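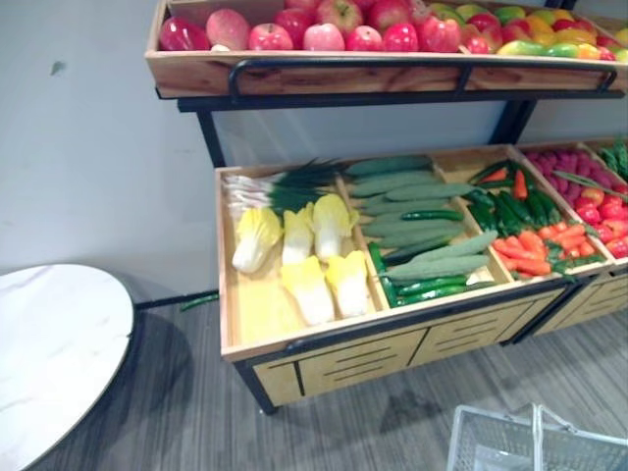
The produce rack in our workshop, with apples and mangoes in the top tray and vegetables in the bins below.

About us

Ritosard is a shared workshop in the old Gollano printworks. We have 30 members and one long-running joint project, a mobile robot called Curnar that is meant to pick fruit and vegetables from an ordinary shop display and put them in a shopping basket. Members also use the workshop for their own builds, but Curnar is what most people come to us about, so most of this page is about it.

How we started

The workshop opened as a place to keep tools that were too big or too loud for a flat. There was a pillar drill, a small lathe and two 3D printers, one of which worked. Several of the first members were building robot arms at home on kitchen tables and had all run into the same trouble: an arm clamped to a table can only reach what you put in front of it. We pooled the parts and began on one machine with wheels under it.

The first version of Curnar used a wheelchair base bought second-hand and an arm made mostly from printed parts. It could drive to a shelf and knock things off it. The present version is the third. The base is welded steel box section, made here, and the arm joints use geared motors we bought as a job lot. The total spend on version three so far is £1,185, not counting tools or the parts carried over from version two.

What we are working on now

We chose produce because it is awkward. Tins and boxes have flat sides and known sizes. An apple rolls when it is touched, a cabbage has no obvious place to hold it, and carrots pulled from a heap bring others with them. The rack is stocked with artificial fruit and vegetables, which do not go off and can be dropped as often as needed.

The top tray is the easier half of the job. Apples suit the gripper well, and the arm can come at them from the front as long as it clears the rail. The mangoes are harder as they lie in a cluster and their mixed colours confuse the software that finds the edges. The lower bins are divided by thin partitions, and the wrist has to go down between them without catching. Version two was too wide at the wrist for this. Version three is narrower, at the cost of one motor that now sits further up the forearm and is driven by a belt.

Cucumbers and gourds piled together are the current problem. Both are long and green, and Curnar will often reach for one and close on the other. We have 166 logged attempts on that bin alone. The log is kept in a hardback notebook beside the charging bench as well as on the computer, after a failed drive lost us most of a winter's notes.

The software is written by members and runs on a desktop computer in the base. Bajpai, the part that decides what to pick next, has a separate set of notes and can be tried without the robot. Anyone thinking of joining who does not want to solder may like to start there.

The workshop

We have one large room for driving and testing, a smaller one for metalwork, and a bench room with soldering stations and the printers (three now, all working). Curnar is run only in the large room, with the stop button in somebody's hand. Please keep off the floor in front of the rack while it is moving.

We are open to members every evening and all day Saturday. The metalwork room closes at 9 pm on account of the flats behind us. There is step-free access from the yard, but the inner door to the bench room is narrow and we are looking into having it widened.

Joining

Membership costs £15 a month, which covers the tools, the electricity and common stock such as screws, wire and filament. Motors, boards and sheet metal for your own builds are bought by you. New members have a short session on the machines before using them alone. You do not need to have built a robot before. More than half of us had not.

Visitors are welcome on Saturday afternoons between 2 and 5. Ring the bell at the yard gate, as the street door is kept locked. If you are coming in a group, or bringing a machine of your own to try at the rack, write to us first through the contact page so that we can clear a time for it.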